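Thursday, October 20, 2022

Open day at the Clirko building in Holtlow. Left the house early, parked behind the loading dock, signed in, was given a badge with my name misspelled. Group of visitors larger than I expected, mostly from packaging and a few from the technical college.

First hour was slides. Elton is their name for the picking cell, now in its second version. The controller has been rewritten and the old teach pendant is gone. They quoted 3,711 logged picks since the rewrite. I asked how many were first attempts and how many were retries. The presenter did not have the split and wrote down my email.

After coffee we went to the floor. Evdokia Konstantinidis ran the demonstration and was much better than the slides. The task is sorting small plastic shapes by color or by outline, whichever the operator selects. She places them by hand with no fixture, on a plain wooden board over the pegboard, and the system has to work out position and rotation by itself. A printed marker fixed beside the board gives it the reference.
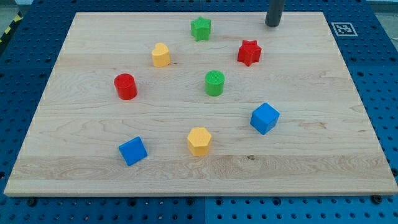
My main interest was grasp choice. A cylinder can be taken from any side, so rotation hardly matters. A cube wants the fingers square to two faces, and the software has to find that angle first. Stars are the awkward case, with points where you would like a flat. Evdokia said the grasp table for stars was redone by hand after the learned version kept choosing the tips. I would have liked to see both tables side by side. She offered to ask.

Calibration takes them nearly 50 seconds at the start of a shift. I wrote down the procedure as far as I could follow it: home the arm, read the marker, touch off, read the marker again, compare. If the two readings disagree the cell refuses to start. Tolerance not given.

Lunch was sandwiches. Talked to a man from Lumbantobing about cable wear at the wrist. They replace theirs every 300 hours of running whether it needs it or not. Ours go until they fail. Should raise this on Monday.

Afternoon session on safety zoning, nothing new to me. Left before the closing remarks.

To do: send Evdokia the question about retries again, in writing. Ask for the star grasp table. Find out what our own calibration time is, as I could not answer when she asked.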